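Surface Condition of Shared Worktables: Finish Wear, Glare and Cleaning

Project report, Nazanin Golestani
Materials and Interiors Lab, Grekcombe College

1. Background

The shared worktables in the Grekcombe project rooms were refinished in April with Zostura, a clear water-based coating. The tables are used for model making, parts sorting and general bench work. Students had complained of glare from the overhead lights and of a cloudy look after cleaning. The project set out to find whether the two complaints had the same cause and to propose a cleaning routine that the rooms could keep up.
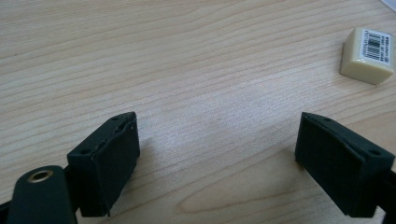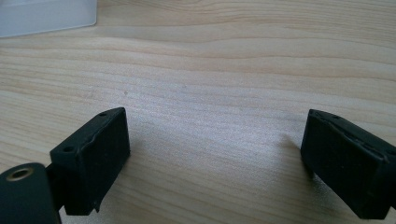

The work was limited to the tabletops. Legs, frames and edge banding were left out, as were the older tables in the corridor, which carry a different finish. A pale surface with a visible grain is hard to judge by eye, and the first task was to agree on what counted as a mark. The grain in both views has darker tan lines against a lighter ground, and at a low angle these can be taken for stains. The whitish sheen across the middle of the wood has to be separated from haze in the coating, which stays in place when the viewer moves. A reflection does not. Small specks, such as the few in the second view, were recorded as loose until they had been wiped once with a dry cloth.

2. Method

Each tabletop was divided into a grid with masking tape at the outer edges only, so that no adhesive touched the area under test. There were 26 grid cells per table. Every cell was checked under the room lights and again with a hand lamp held low to the surface. Marks were sorted as loose, removable or permanent.

Two cleaning products were compared. The first was the spray already kept in the rooms, Plutovent, used as supplied. The second was plain water with a small amount of dish soap. Both were applied to the cloth and wiped along the grain. Half of the cells were dried at once with a second cloth and the other half were left to air dry.

Abrasion was tested on offcuts coated at the same time as the tables. A felt pad was loaded with a fixed weight and moved back and forth by a crank. Readings were taken at 300, 2000 and 3000 strokes. The crank was borrowed from the Sharifi workshop and had to be re-clamped twice during the longest run. The stroke count was kept by a mechanical counter on the shaft — it was checked against a hand tally for the first 300 strokes and agreed.

3. Results

The cloudy look came from residue. It appeared in cells cleaned with Plutovent and left to air dry, and was much weaker in the cells that were dried by hand. Soap and water left a faint film when air dried and none that could be seen when dried by hand. In all cases the film could be removed with a damp cloth, so the coating itself had not changed.

Glare was present before and after cleaning. It moved with the viewer's position and followed the layout of the lights. Residue made the reflection wider and softer at its edges, but did not produce it. The two complaints therefore have separate causes, although they are easily confused by someone seated at the table.

On the offcuts, no change was visible at 300 strokes. At 2000 strokes the pad had left a slight polish that showed only under the hand lamp. At 3000 strokes the polish could be seen under room lighting as a band along the direction of travel. The coating was not worn through on any offcut.

4. Limits of the work

The felt pad is softer than most of the items that are dragged over a bench, and hard plastic or metal edges were not tested. Gloss was judged by eye by a single observer. A gloss meter was requested but did not arrive before the testing period closed.

5. Recommendations

Clean with soap and water, wiping along the grain, and dry with a second cloth. Stop air drying after Plutovent. Lift boxes and trays when moving them. A matte version of the Zostura coating should be tried on one table before any change is made to the lights.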